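About Clotell
Test and repair of robot hands and forearms
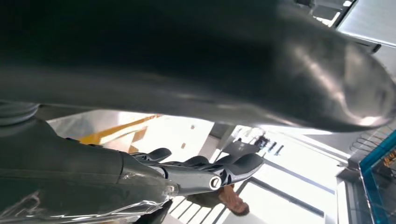 Hand and forearm, with clear film around the lower part of the forearm.

Clotell is a test shop in Sumley. We take in robot hands that have failed in service, find the fault and write it up. Most of the work is joints, cables and stop circuits.

The company came out of one failure. A hand under test at the old Peixoto works kept its grip for 2 seconds after the stop button was pressed. The operator had a bruised thumb. The stop signal was reaching the arm – the hand ran on its own supply and never saw it. We logged 1332 stop tests before the report was closed.

The test plan from that job is called Drudedness and is still in use. Each hand gets 70 stops under load, at full and reduced speed. A single late release is recorded as a fail, and the hand goes back to the bench.

Reports list the fault, the test settings and the parts changed. We do not certify complete cells.

The shop is closed for the last week of December. Page last revised 25/11/2023.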